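Packing cell notebook, Dundmont
2024-03-20

Back at the bench after the call with the integrator. They want us to sign off the Urna cell before July and they keep quoting the simulator number, 1572 clean picks. Fine. The simulator doesn't have a second shift.

What I wrote down on the floor this morning, before I lose it:

Line 4 ran with the Sönmez arm for most of the shift. Total packed was 1139. The hand line next to it did its usual and nobody over there got a printout about it. Stops on the arm: 58. Most were short, somebody walks over, nudges the item, hits resume. The log files those under "operator assist" and they don't count against the robot. They count against the operator, though, who is also meant to be feeding the hand line and has now crossed the aisle that many times.

So the job changed from packing to waiting for a beep. Two of the packers told me they liked the old job better, one likes the new one, and one wants to know if the pay grade moves. I said I'd ask. I have asked. No answer yet.

Also, the pick order used to be up to the packers. They put the heavy round things down first and tucked the thin ones along the side. Now the order comes from the Benen planner and they fix the box afterward if it looks wrong. That fixing isn't in the cycle time either — I checked twice.

Thin items are still my main worry. A stick or tube lying at an angle gives the fingers very little to line up on, and the wrist has to turn to meet it. The demo reel is all blocks. I asked for mixed stuff in the sim, long and thin next to round, with a bin and some clutter in the room, and we're getting that now.

Sim, finger view and room view:
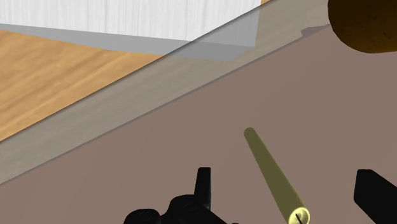
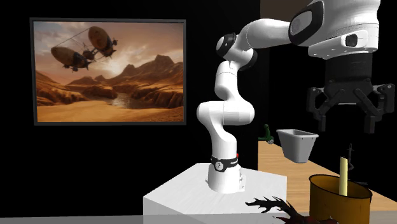

My position for the meeting, unless someone talks me out of it: no sign-off on simulator picks alone. I want a full shift with the assists counted as robot stops, and the walking time on our side of the sheet. If the numbers still hold up, good, I'll sign and be pleasant about it.

The other thing is training. The plan gives people a short session on the resume button and nothing on moving a pick point, so every odd item means a call to Urna and a wait. Two of our packers could learn to do it. They'd want it in their job description, and they're right to.

To do:
- get the raw stop log, the summary is useless
- ask again about the pay grade, in writing this time
- stopwatch on box fixing, both lines
- find out who pays for the new finger pads when they wear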